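Clirkisari bench kit - toggle switch module, with sim files

Small kit for people building a gripper arm at home or in a shared shop. Physical switch plus the matching model for your simulator.
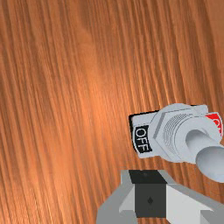 Sold as one kit, part no. 1118. We used to split the model and the hardware, too many people ordered one and wanted both, so now its a single box and a single download.

What you get
Toggle switch, panel type, threaded bushing and hex nut
Flat base plate with OFF and ON labels, black and red
Four wood screws
Download code for the sim model (plate, nut, bushing, lever, lever is a separate jointed part)
One printed sheet, wiring on the back

What you need already
An arm. Any small one with a two finger gripper is OK, finger opening 68 mm or more is comfortable. Less than that works but you will be nudging the lever with a fingertip.
A bench top or a board you don't mind putting screws in.
A simulator that reads the usual mesh and joint files. Wood table texture is in the download, swap it for whatever.

Setting up
Screw the plate down before anything else. Double sided tape lets go after a while, we tried.
Nut goes finger tight then a quarter turn. Overtighten and the plate bows a bit.
In sim, set lever stiffness from the sheet first, then tune. Default is on the soft side - fine for a first run, too easy if you want the real switch to behave the same.
Check your wrist camera angle early. A view from low over the gripper can lose half the ON label, so don't build your detection on reading the text. Use the lever angle.

Notes from our own build
Ours is in the shared workshop at Druruvwood, on the long bench by the compressor. Arm is a home build on an Appiah controller board, gripper printed in gray. First version of the script pushed the lever straight down and mostly just pressed on the bushing. Coming in from the side was much better. Ran 203 tries in sim before touching hardware, then 100 on the bench. Most of the bench misses were the arm sagging at full reach, so mount the switch closer in than you think.

The motion script is in the download folder under "flip". Rough, comments are sparse, sorry. Works with the Maltent gripper mount too if you change the offset at the top of the file.

Known issues
Lever collision shape is a plain capsule, slightly fatter than the part you see.
Thread ridges are visual only, dont try to unscrew the nut in sim.
Older download (before July) had the ON and OFF swapped in the joint limits. Get the new one.

Not included
Arm, gripper, power supply, wire. Switch is for low voltage hobby use only, do not put mains on it.

Shipping
Goes out in a padded envelope. Orders in before 2 pm leave the same day, otherwise next. Download code comes by email, check the spam folder before writing to us.

Spare levers and labels - see Parts. Spare nuts are back in stock.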